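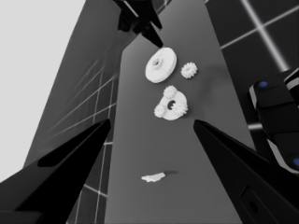 Home | Agendas | Minutes | Public Notices | Forms | Contact

LENDCOMBE WATER DISTRICT
Minutes of the Regular Meeting of the Board of Directors
November

The regular meeting was called to order by the President at 6:30 p.m. in the meeting room of the District office, Lendcombe. A quorum was present. One director had given notice of absence, and the absence was excused. Also present were the General Manager, the District Engineer, the District Clerk, counsel for the District, and members of the public.

1. Approval of Agenda

The General Manager asked that the item on winter shutoffs be heard before the item on the Fledley main, as a resident wishing to speak on shutoffs had to leave early. The agenda was approved as changed.

2. Minutes of the Previous Meeting

A director noted that the October minutes gave the Larnon Road valve work as "complete." The work had been accepted subject to paving repairs, and the repairs had not been made at the time of that meeting. The Clerk was directed to correct the entry. The minutes were approved as corrected. One director abstained, having been absent in October.

3. Public Comment

A resident of Larnon Road stated that the trench patch in front of her driveway had settled and that water stands in it after rain. The District Engineer replied that the patch is temporary and that the contractor is required to return before the paving plants close for the winter. The resident asked who would pay if it did not hold until then. The Engineer answered that the cost falls to the contractor under the terms of the work order -- the District holds a retainage for this purpose.

A resident of Fledley asked whether the discolored water reported last month was safe to drink. The General Manager stated that the samples taken at the Fledley pump house met all standards for bacteria and lead, and that the color came from iron loosened in the old main when hydrants were opened. Customers who still see color after running a cold tap were asked to call the office so that the nearest hydrant can be flushed again.

The owner of Đào Bakery spoke about the bakery's water bill, which had risen sharply over the summer quarter. The General Manager said that the meter had been pulled and tested and was found to be reading correctly. Staff offered to return and check the service line on the customer's side for leaks at no charge. The owner accepted. The bill will be held without penalty until that visit has been made.

4. Winter Shutoffs

The Clerk presented the draft policy on shutoffs for nonpayment during cold weather. Under the present rules, service may be shut off after written notice at any time of year. The draft would suspend residential shutoffs from the start of December through the end of March, and would require that a door notice be left 10 days before any shutoff in the remaining months.

The resident who had asked to be heard early spoke in favor of the draft. She asked that the notice be printed in larger type, and that it state plainly that a payment plan is available. Directors agreed that both changes should be made.

Discussion followed on commercial accounts. One director favored including small businesses in the suspension. Counsel advised that the District may treat classes of customers differently where there is a reasonable basis, and that the rate resolution already separates the two classes. It was the sense of the Board that commercial accounts be left out for the present and reviewed in spring.

Motion to adopt the policy with the changes to the door notice was made, seconded, and carried. All directors present voted in favor.

5. Fledley Main Replacement

The District Engineer reported on the planned replacement of the cast iron main between the Fledley pump house and the school. The length to be replaced is 3423 feet. Of this, the section under the creek crossing will need a separate permit, and the application has been returned once for a missing drawing. The drawing has since been supplied.

Bids were opened at the District office at 2 p.m. on the day set in the notice. Three bids were received. The Engineer has found two of them complete. The third did not include the required bid bond, and counsel advised that this could not be cured after opening. A director asked whether the work could be divided so that the dry sections could go ahead while the creek permit is pending. The Engineer said that it could, but that the contractor would then have to bring in equipment twice. The Board asked for a written comparison of the two approaches.

Motion to table the award until the December meeting was made, seconded, and carried. One director voted against, stating that the main had failed twice since spring and that the work should not wait.

6. Larnon Tank

Divers inspected the inside of the Larnon tank in October. Their report notes light sediment on the floor and worn coating near the overflow pipe. No repair is advised before the next inspection. The outside ladder does not meet present safety rules, and staff have locked the lower gate until a new cage is fitted. The General Manager was authorized to spend up to $1000 on the ladder cage -- any amount above this is to come back to the Board.

7. General Manager's Report

Meter reading was finished on schedule. The backup generator at the Fledley pump house was run under load without fault. The office will close at noon on the day before the holiday, and the after-hours number will be answered as usual. One field position remains open. The notice has been posted again with the license requirement changed to allow a new hire to obtain the license within the first year.

8. Correspondence

A letter was received from the Lendcombe fire company asking for a list of hydrants out of service. The list has been sent. The Board directed that it be updated and sent each quarter without a request.

9. Bills and Transfers

The list of bills was reviewed. A director asked about a charge for tree removal at the Lendcombe well field. The General Manager explained that a limb had come down on the fence and that the remaining trunk was leaning toward the power line. The bills were approved for payment as listed. No transfers were requested.

10. Adjournment

There being no further business, the meeting was adjourned at 8:40 p.m. The next regular meeting will be held in December at the same time and place.

Respectfully submitted,
District Clerk

Lendcombe Water District | Contact the Office | Accessibility | All rights reserved | Back to top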